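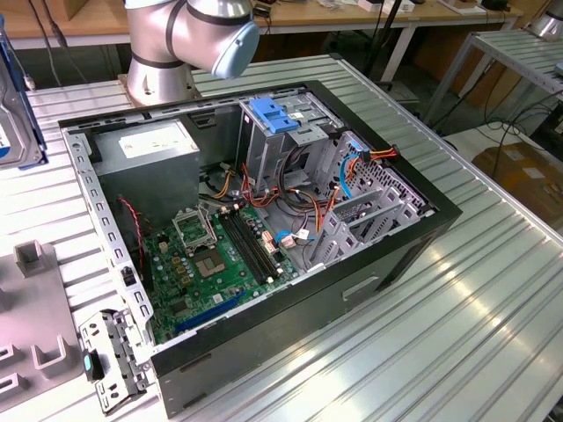

Wenn Ward Jacobs von der Robotik-AG erzählt, redet er schnell und springt gern mal drei Themen weiter. Seit Juni arbeitet seine Gruppe an „Suvia“, einem Roboterarm, der ausgediente Rechner zerlegen soll. Zwölf Jugendliche machen mit, die jüngste ist 13. Auf dem Arbeitstisch liegt ein schwarzer Tower auf der Seite, das Seitenblech ist ab, direkt dahinter ist der Arm festgeschraubt. Der Prozessorsockel ist leer, die Speicherbänke auch. „Das Mainboard hätte ich am liebsten gleich als Nächstes dran“, sagt Jacobs, „aber die Gruppe will erst die Kabel, und die Gruppe entscheidet!“

Die Kabel sind nämlich das große Thema. Orange, rot, gelb, schwarz, alles quer durchs Gehäuse. „Ein Blech ist brav, das bleibt, wo es ist. So ein Kabelbündel liegt jedes Mal anders, da kannst du keine feste Bahn programmieren. Wir haben einen ganzen Nachmittag nur über Stecker diskutiert, und das war einer der schönsten Nachmittage überhaupt.“

600 Euro hat die AG für Material bekommen, das meiste davon floss in Greiferbacken und Werkzeug. Fünf Varianten der Backen haben die Schüler gezeichnet, gedruckt und wieder verworfen, bei der jetzigen streiten sie noch über den Winkel. Jacobs hält sich da raus, so gut er kann. „Ich sitze daneben und beiße mir auf die Zunge. Und dann kommt jemand mit einer Lösung, auf die ich nie gekommen wäre.“

Als Nächstes steht der Wettbewerb in Sarkmont an. Dort muss der Arm ein Gehäuse zerlegen, das die Gruppe vorher nicht gesehen hat. Ob das klappt? Jacobs lacht. „Fragen Sie mich nach dem ersten Stecker noch mal.“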